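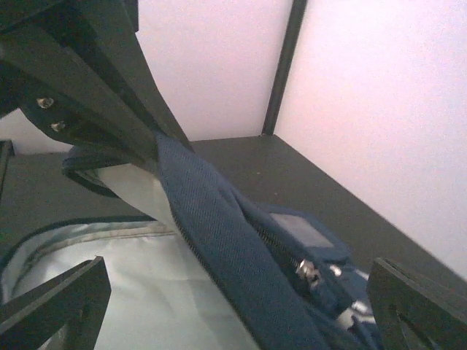

Bag opening task: how many demonstrations before I stop collecting?

Posted by Ditte Oddsson in Learning from demonstration

Hello all. I collect teleoperated examples for a two-arm setup. The task is to open a fabric bag, put small items inside, and close it. I have now 79 good episodes, and the policy I train on them finds the zipper sometimes but pulls in the wrong direction. My colleague at Cluludar says I need 4,000 episodes. For me alone this is many months of work. Is this number serious? And should I keep the failed grasps or delete them?

I use wrist cameras plus one fixed camera, all recorded together. English is my second language, so please ask if something is not clear.
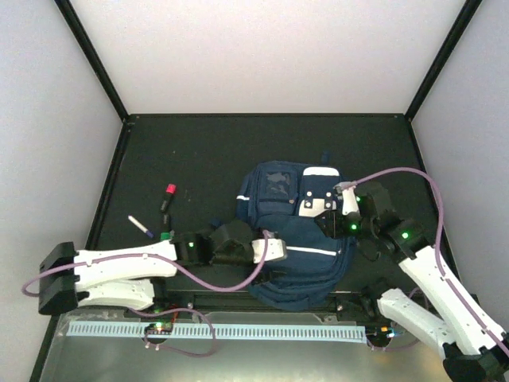 Stiltuvport

The number depends mostly on how much you change between episodes, so I would first look there. If the bag always starts in the same pose, then 4,000 episodes teach the policy one pose very well. A backpack lying flat with the pockets up, as you have it on the mat, is a good first pose, but please also record it turned, on its side, and with the fabric pushed together in other places. I would also move the markers to both sides of it, or the policy can learn that they are always on the left.

I would do 3 batches. Train after each one, watch where it fails, and collect the next batch only around these failures. In our February work the second batch helped much more than the first, and it was smaller.

About failed grasps: keep them if the operator recovers and finishes the task. Delete them if the episode simply ends there. Write a label for each case at the moment of recording, because later you will not remember.

Jemotum

more data is always better. buy a second rig

Arnardóttir

I agree with Stiltuvport on the batches. For the wrong zipper direction, check your action rate first. We had the same problem, and the operator's pulls were so short that after downsampling only a few steps of each pull were left. We recorded again with slower pulls and it became better, with the same number of episodes.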